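My second summer in Groltunton

July 4, 2025

When I moved to Groltunton two years ago, I believed that I would learn the language of the neighbors from books. I bought three grammar books and I finished one. What taught me more was the Saturday-style market behind the old station, where people sell things from their garages and talk a lot while they do it.

The first summer I was too shy to bargain. I paid the price on the sticker, said thank you and went home. This year I decided to speak with at least one seller on each visit, also when I did not want to buy anything. It is good practice, because the subjects are always different. One man explained to me how to sharpen a lawn mower blade. A woman from Bullberg told me the whole history of her dinner plates — 17 of them, the other one was broken at a wedding.

I made many mistakes. I asked for the "expense" of a lamp and I called a drawer a "shelf box". Most sellers understood me anyway, and some of them corrected me in a kind way. I write the corrections in a small notebook in the bus. Now I have 53 of them, and I read them again before each visit.

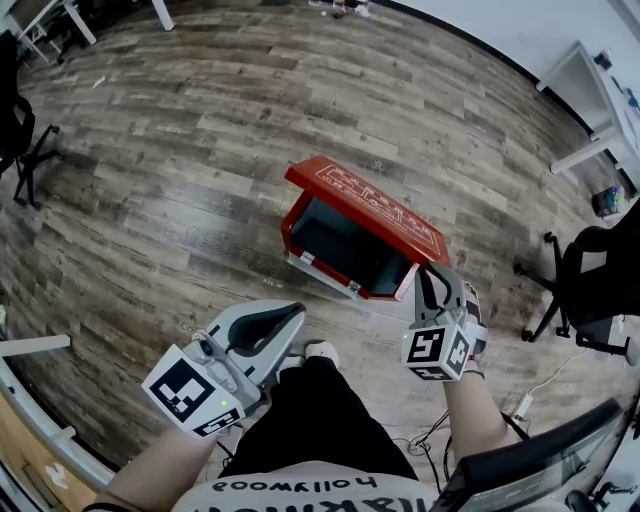

Red case with the lid open, on the plank floor.

The words for containers are still difficult for me. Case, chest, trunk, box, bin, crate: in my first language we use two words for all of this. I asked a seller what is the difference between a chest and a trunk, and he thought for a long time and then asked his wife. They did not agree. I felt much better after that.

My rule for money is simple. I take 50 dollars in cash and leave the bank card at home. Last July I did not have this rule, and I came back with a bookcase that did not fit through my door. It lives now with a friend in Gruruvov, who has wider doors.

Next month the market moves to the parking lot near Metwally Street while they repair the station roof. I hope that the same sellers will come. I still want to ask the plate woman about the wedding.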